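Rhys Ruawai
I've been sorting out the spare room since August and a few people asked how I'm handling the small stuff, so I'm putting it in one thread.

Background: we moved from Merkdale to a smaller place in Ostwood. The old house had a closet for wrapping things and craft things. This one has a shelf. The shelf is 27 inches wide and I measured it twice.

Big items were easy. Two folding chairs went to my brother. The sewing cabinet sold the first evening I listed it. What was left was ribbon, string, gift bags, pouches, and all the stuff that comes wrapped around other stuff.

I used to keep that in plastic drawers. The drawers stuck, and I'd buy new ribbon instead of digging. My receipts from the craft store last year came to 655 dollars. That was the number that got me started.

So now it's cardboard boxes. Shallow ones, flaps off. If I can't see the bottom when I look in, the box is too deep.

I get them from the grocery store on Tedesco Street. Ask at the produce end before 9 in the morning, after that they've been crushed. Fruit boxes are strong but check them for damp.

Cutting the flaps off with a bread knife leaves a ragged edge. A box cutter and a metal ruler does it better. I've done both and the ragged ones hold things just as well, so I stopped redoing them.

I put a cloth on the table before I sort. Small things don't roll as far on cloth, and at the end I can pick up the corners and shake the threads out over the trash.

Stringy things go in first, at one end, then the pouches up against them so they stay put. Ribbons last, on top. If you put the ribbons in first they end up wrapped around everything.
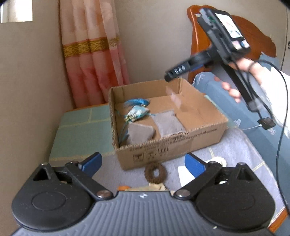 Drawstring pouches I keep if the string still pulls. They're good for earrings, spare buttons, foreign coins. If the string is gone the pouch goes in the rag bag.

Ribbon shorter than my hand gets tossed. I made an exception for one roll end from my sister's wedding in Altetti.

Someone asked about labels. I write on masking tape and stick it on the short side, the side that faces out on the shelf. Marker straight on the cardboard is fine too until you change your mind.

Next is the photo prints. There are roughly 2,000 of them and they're still in the envelopes from the drugstore. I'm going to need a different box for that.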